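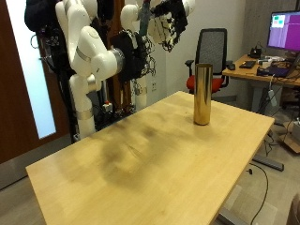 Light wood table, dark patch across the middle

stela_v
Joined: April
I have a pale wooden table with a grayish-brown mark spread over the middle and toward the near edge. It was there when I got the table. I wiped it down with dish soap, then tried Tovo wood cleaner, and I can't tell that either one did anything. I would like to keep the light color. Do I sand it or is there something to try first?

cosmin43
Sand it. Start at 120 and go with the grain. You will be done in an afternoon.

Oana M.
I wouldn't start with sandpaper. Is it solid wood or veneer? If it's veneer you can go through it in a minute and then you have a worse problem. Gray-brown on pale wood is often water that got under the finish. Oxalic acid will take a lot of that out, but the finish has to come off first.

stela_v
I think solid. The grain carries over the edge. What about flower water? I do arrangements and they sit out for days.

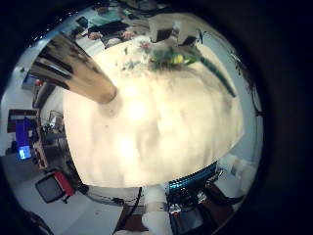

Flowers and greenery, including the yellow one

Oana M.
Flower water can do it, yes. A vase with a damp foot left overnight is enough. Some vases leave a ring, but a slow leak gives you a patch with no clear shape, like yours. Put a cork mat or a saucer under everything.

cosmin43
Still say sand. Acid on a table you eat off is a lot of trouble for one stain.

canan_d
It gets rinsed off and neutralized, Cosmin. I've done it on 11 tabletops and a bench. Wear gloves and don't breathe the powder.

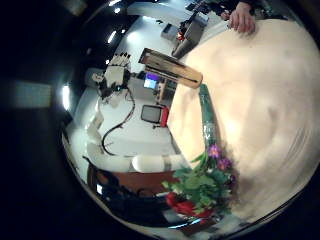
teodor.b
Another option is to leave the stain in and go darker over the whole top. I did this on a desk from Anghel that I bought in 2000, with two coats of Farnarov walnut oil, and the old mark is hard to find now. If you want to see how a darker top would look, the reddish-brown one with the rounded edge in the last picture is close to what I ended up with. Test it on the underside first -- pale wood can take color unevenly.

stela_v
I don't really want it dark. I'll try the acid on a small spot near the edge and see.

cosmin43
And when that doesn't work, 120 grit.

Oana M.
Let it dry overnight before you judge the color.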